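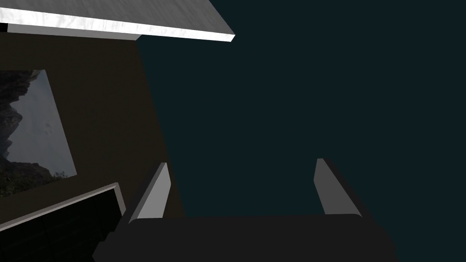
Aurelio Esquivel
Février

Ce site utilise des cookies pour mesurer l'audience. Accepter | Refuser | Personnaliser

Je reprends le fil sur le robot à deux bras. Pour ceux qui arrivent : projet Skirkero, monté dans mon garage, avec tout ce que je peux tester en simulation avant de toucher au matériel.

Budget dépensé à ce stade : 775 euros. L'essentiel est parti dans les moteurs des poignets. Les structures viendront plus tard, quand j'aurai fini de me tromper à l'écran.

La simulation tourne sur mon vieux PC fixe. J'ai repris le décor d'appartement que Kiani avait modélisé pour son propre projet. Les couleurs sont discutables mais les collisions sont propres, et c'est ce que je lui demandais.

Premier problème de la semaine : la pince parallèle. Les deux doigts ne partaient pas en même temps. J'ai cherché côté contrôleur pendant deux soirées. C'était une limite d'articulation mal recopiée dans le fichier du modèle, un signe moins oublié sur le doigt droit.

Deuxième problème : les caméras de poignet. Dès que le bras se replie, la vue part vers le haut et la détection ne trouve plus rien d'utile. J'ai ajouté une règle simple : si le plan de travail n'est pas dans le champ, on garde la dernière position connue.

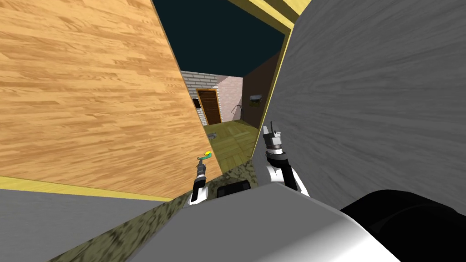 Pour la pince fine du bras gauche, j'ai baissé la force de serrage par paliers. À 6 newtons les petits objets courbes pivotent entre les doigts. À 21 ils ne bougent plus, mais le simulateur commence à vibrer au contact. Je cherche une valeur entre les deux.

Pour les vibrations, réduire le pas de temps aide. Ça ralentit tout le reste. Avec 5 millisecondes c'était injouable, j'ai divisé par deux et je lance les essais longs la nuit.

On m'a demandé pourquoi deux pinces différentes. La fine passe dans les endroits étroits, la parallèle tient mieux les objets à faces plates. Et j'avais déjà les plans de la parallèle, récupérés de mon ancien bras Dundum.

Les fichiers du modèle seront sur le dépôt de l'atelier Wandthorpe quand j'aurai nettoyé les noms. Pour l'instant une articulation s'appelle encore « test_bon_2 ».

Prochaine étape : passer un objet d'un bras à l'autre sans que les avant-bras se touchent. Le planificateur trouve des trajectoires, elles sont juste très longues. Si quelqu'un a des réglages à partager, je prends.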